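Hens that travel more than an hour arrive thirsty, so plan the water before you plan the route. These notes are for anyone driving rehomed birds to a new keeper.

- Put no more than 5 hens in one crate.
- Line the crate with an old towel. Straw slides on corners.
- Feed lightly the evening before and offer water until you load.
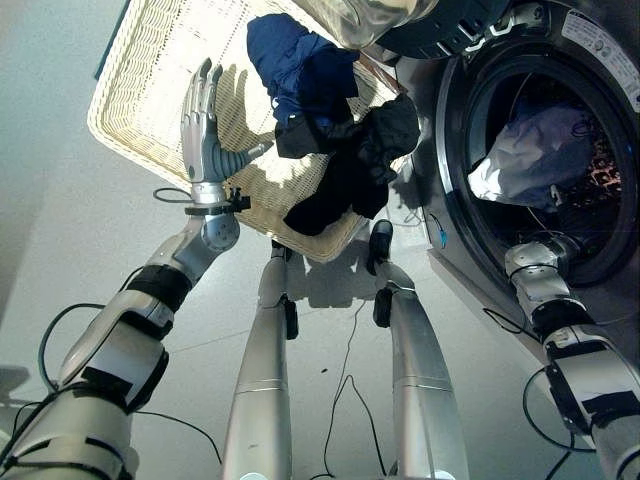 - Park in shade and stop every 3 hours to check for panting.
- Cucumber slices give them some water on the road without a spill.

## After the trip

Scrub crates the same day with hot water and dish soap, then let them dry in the sun. Shake towels outdoors and wash them apart from your own clothes.

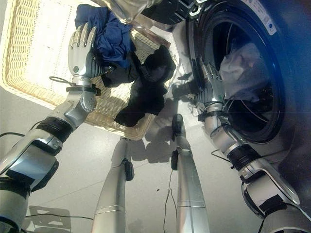

**Trestel Hen Rehoming Club, Transport Team**

Skip fabric softener on crate towels. It makes them soak up less. Spare crates go back to Pouran Ranjbar, stacked with the doors tied shut.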